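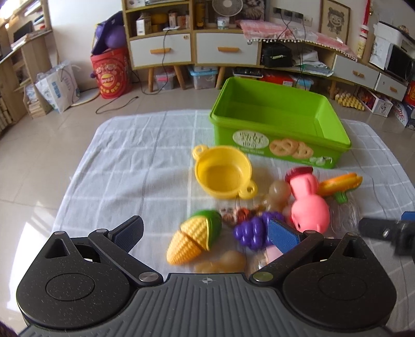
그림 3-1 탁자 위의 장난감 과일과 채소, 열린 연두색 상자

이전 | 차례 | 다음 | 찾아보기

제3장 놀잇감의 분류와 정리

소꿉놀이 장난감은 조각이 작고 종류가 많아 정리에 손이 많이 간다. 포도송이나 옥수수 같은 모형 음식에 거름망 같은 조리 도구, 돼지 같은 동물 인형까지 한 탁자에 섞이면 무엇부터 담을지 정하기 어렵다. 이 장에서는 가정과 보육실에서 쓸 수 있는 분류 기준을 다룬다.

먼저 종류에 따른 분류를 살펴본다. 음식 모형, 도구, 동물을 따로 모으고, 반으로 나뉘는 모형은 짝을 맞추어 함께 둔다. 다음은 크기에 따른 분류이다. 작은 조각은 낮은 상자에 담아야 아이가 바닥까지 손을 넣어 꺼낼 수 있다. 과자 상자와 같은 재활용 용기도 깨끗이 닦으면 보관함으로 쓸 수 있다.

넬론사이드 보육실의 정리 시간은 하루 30분이다. 교사가 상자를 탁자에 올려 두면 아이들이 한 종류씩 골라 담는다. 3.1절에서는 이 보육실의 놀잇감 목록 94점을 자료로 분류표를 작성하고, 3.2절에서는 서랍과 선반에 자리를 배정하는 방법을 익힌다.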